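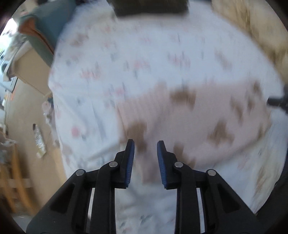 The Bed Is the Biggest Table You Own
A conversation with Lejla Popescu about folding laundry in small apartments

Lejla Popescu folds fast and talks faster. When I called her in July to ask about laundry in small homes, she had already answered two of my questions before I found my pen. She teaches folding and storage classes in the community room at Vivora, a block of small rental apartments, and she has strong feelings about beds.

"People apologize to me for folding on the bed," she says. "Why? It's the biggest flat thing in the house! It's the right height if you kneel, it's soft, and if you drop a sock it's still on something clean. I would never give anyone a folding table. Where would they put it?"

Her one condition is that the fitted sheet goes on first and gets pulled smooth. She likes to run her forearm over it from the middle out to the corners. A wrinkled sheet gives you wrinkled shirts, she claims, and when I say I've never noticed that, she laughs and tells me to go look at my shirts.

She is all for a print, too. Flowers, bears, ribbons, whatever makes you happy. "White sheets are for hotels. With a pattern you have little landmarks. I tell my students, put the collar on this rose and the hem on that one, and the next shirt will come out the same size." (I have since tried this with a striped sheet and it works beautifully.)

I asked her to take me through a pile, start to finish. She begins with the heavy things, pants and sweatshirts, folded long and then in thirds. Those go down as the base. Tops come next, all to the same width, and the lightest pieces last: pajamas, baby things, anything thin that would get squashed and creased at the bottom.

"Dark at the bottom, pale at the top, that's just how it ends up most of the time. Work clothes are dark and heavy, sleep clothes are light. But oh, it looks nice! You put one little printed thing on the top of all that green and brown and you feel like you did something today."

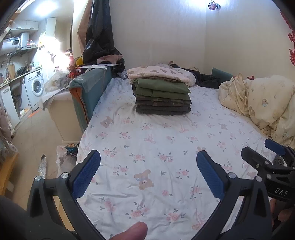 Photo: Ornard

What about everything that hasn't been folded yet? Lejla pushes it up to the head of the bed, against the wall, and leaves it there in a heap. She doesn't sort first. She did for years, with separate piles for each person in the house, and found she was handling every piece twice.

"One heap, one stack. When the stack starts to lean, you put it away and start another one. You don't make a tower. My mother made towers, and we were all scared to walk past them."

The duvet stays on the bed as well, shoved over to one side. Dragging it off to a chair means dragging it back, and in many of the apartments she visits there is no chair. The same goes for pillows. She is happy for the far half of the bed to look like a storm as long as the near half is clear.

Vivora's apartments are mostly a single room with the kitchen along one side, and she thinks that's a real advantage on laundry day. With the washer under the kitchen counter, a load can go from the drum to the rack to the bed in a few steps. She remembers carrying baskets down 5 flights in her first building and has no wish to go back to it.

Her classes run 60 minutes, and she swears that most people can get through a week of clothes for two in that time with talking included. The July class brought in over 135 people across all its sessions, which still amazes her. Some came with suitcases full of clean laundry. One man brought a single fitted sheet and asked her to fold it in front of everybody.

"And I did it! Badly! Corners into corners, fold in the messy edge, flatten it, done. It will never be a perfect square. It has elastic in it, what do you want from it?"

We got onto walls after that, and the tops of things. Lejla likes hooks up high for coats and bags, and she has no patience for empty space above a door. What she does watch is any ledge beside the bed. A ledge collects. Shirts that are too worn for the drawer and too clean for the wash, plastic bags, a few papers you meant to read.

"Clear it when you change the sheets," she says. "Same day, same job. Then it never gets to be a project."

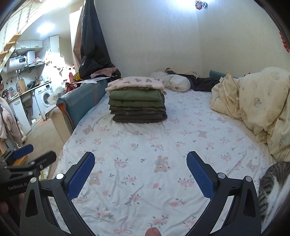
She also wants you to leave room for company. Anyone who has animals knows that a smooth sheet is an invitation, and Lejla's advice is to give up one corner right away and fold in the rest. Moving a cat gets you nowhere, in her experience, and a lint roller in the nightstand takes care of the hair.

Her next round of classes will be in the same room, number 711, with the same borrowed mattress pushed up against the wall. She is hoping to add an evening just for bedding, duvet covers included. I've already asked her to save me a spot, and I'm bringing my own fitted sheet.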